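Workshop notebook, Tornstead lab
November, open afternoon, entry written the same evening

Doors opened at 13:30. We expected up to 70 visitors and I think we had a bit less than this, but they came nearly all in the first hour, so it felt like more. Next time the time slots should be written on the invitation.

Setup before opening
Both arms were homed and ran the warm-up program, the slow one. The left arm made again the small noise in the shoulder when it starts from the lowest position. I could not reproduce it with the cover off. I wrote it on the whiteboard, please do not erase.
Speed limit was set to 60 percent for the whole afternoon. I know that Zunden recommends full speed for demonstrations, but with children at the glass I prefer slow. Also the grip is more reliable when slow, this we know from the October tests.

What we showed
First part was the handover of small objects from one gripper to the other. Second part was the keys: pick a ring with a key, bring it to the other side. The keys are the more difficult part, and I was not sure if we should show them. The ring is thin and it turns between the fingers. In the end the visitors liked the keys much more, so it was a good decision to keep them in the program.
The operator position was on the left side of the table, and people could look from the right and from the front. A few visitors wanted to try the operator position. We allowed it in the last half hour, one person at a time, with one of us at the stop button.

Questions which came often
- How much force is in the fingers? I did not have the number in my head. We should print it on a card.
- Can it feel? I said that it sees, and that it measures the motor current. Maybe this was too short as an answer.
- Why is the gripper yellow? It is the colour of filament we had at that time. They laughed, but it is true.
- Is the pattern on the walls for the cameras? Many people asked this. Put it also on the card.

Two visitors from Šimek asked about the finger shape and took the drawing with them. They have a similar problem with small rings in their packing line. I promised to send the newer version, 100 mm long, with the softer pads.

Pictures, the arms at a handover and the wrist camera with a key on its ring:

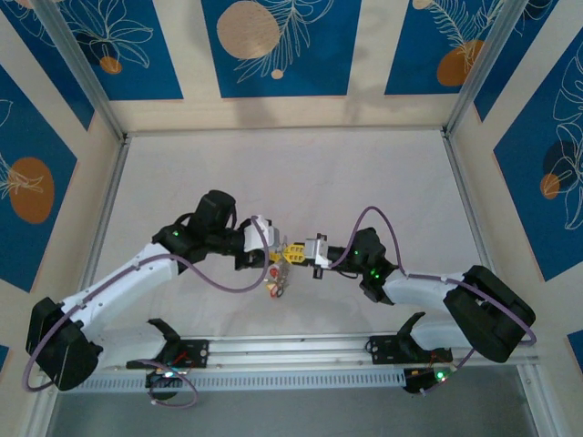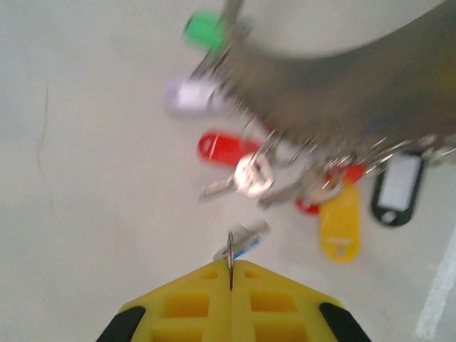
Problems and things to do
1. Purple cables: the loops hang too low for my taste. Shorten them or add one more clip on each arm.
2. Check the finger pads on both sides, and order new ones from Sturnska if the edge is worn.
3. Recordings: we have 200 short ones from the afternoon, not sorted. The ones by visitors must go to a separate folder, they are not usable for training but I would like to keep them.
4. Make the card with the force value and the other answers.
5. Left shoulder noise, see above. I will look at it in the morning before anybody changes the program.

Power off at 17:10, stop button pressed, key of the cabinet is back in the drawer.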